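Home | Features | Workshop | Reviews | Back Issues | Subscribe

Last updated: January

Picking Up After Themselves

The student robotics club at Dreten has spent most of a school year on a task that takes a person two minutes. A two-armed robot is placed in a bedroom. There is litter on the carpet and a wastebasket within reach. The litter has to end up in the wastebasket.

The club is entering the household class at Hekine, a student competition that gives each team one room, one robot and a fixed running time. Points are awarded for each item binned and deducted for each item crushed into the carpet, dropped outside the bin, or missed. Tipping the bin ends the run. The rules also allow judges to swap in items the team has never seen, and most entries lose their points there.

Serpil Tokgöz coordinates the project and keeps the logbook. The first version of the system, she says, was trained on neat objects: blocks, empty boxes, tennis balls. It did well on those and failed on nearly everything else. "A block has sides. A balled-up sock has no sides. The gripper closes and the thing changes shape, and now your plan is for an object that no longer exists."

The current version learns from demonstrations. A student drives the arms by hand through a full pickup, and the joint positions, gripper state and head camera are recorded together. The club set itself a target of 2,000 recorded pickups before the first full training run. Half of those, 1,000, were reserved for soft or flat items, on the grounds that these had caused most of the failures. Flat items are the slower ones to record. The fingers have to come down almost to the carpet, and a few millimeters too low means pile caught in the grip.

Budget shaped a good deal of the hardware. The arms came secondhand from Vimura, a supplier that refurbishes lab equipment, and arrived with worn cable guides that had to be replaced. The finger pads have been changed several times. The control software is built on Kolář, a motion package written by a former member of the club and maintained, in Tokgöz's words, "by whoever broke it last."

Division of labor between the arms took longer to settle than expected. In early runs both arms picked, and both arms traveled to the bin, which meant they had to be kept out of each other's way by a set of rules that grew every week. The present scheme is simpler. One arm holds the bin by the rim and the other one picks. Throughput dropped slightly on paper, but the bin stopped moving, and a bin that stays put removes a whole group of errors from the log. The holding arm can also shift the bin toward an item that lies at the limit of the picking arm's reach - a move the students added late and still do not fully trust.

The floor is divided with clear packing tape. The grid is for the people in the room and plays no part in control: items are laid out by square from a printed sheet, so that a layout can be repeated after a change in the software and the two results compared. Each layout is run until the team has a result it believes. Before the competition the club wants 100 full-room trials on the log, with no changes to the code between the first and the last.

Items are chosen for variety of stiffness and height. Cans, cups, wrappers and shoe insoles all appear on the sheets. Insoles are disliked. They lie flat, they bend when lifted from one end, and they tend to catch on the edge of the bag on the way in. The current approach is to grip near the middle and go in over the center of the bin, slowly. Tokgöz expects that motion to be rewritten at least once more before the team travels.

Contact the editors | Copyright, all rights reserved | Back to top

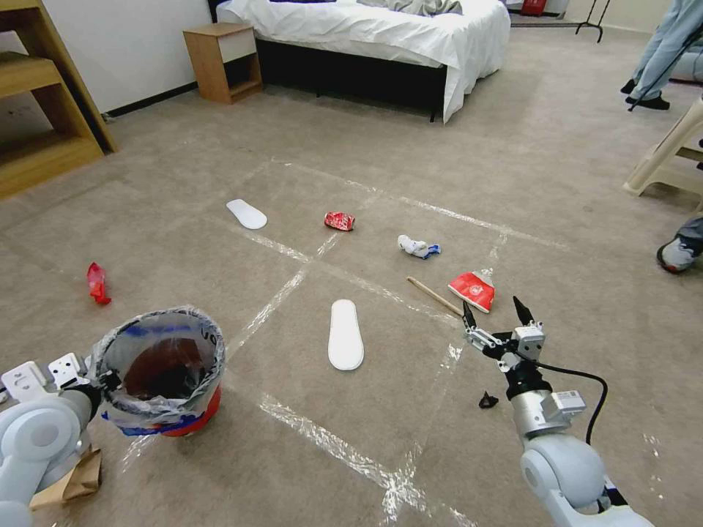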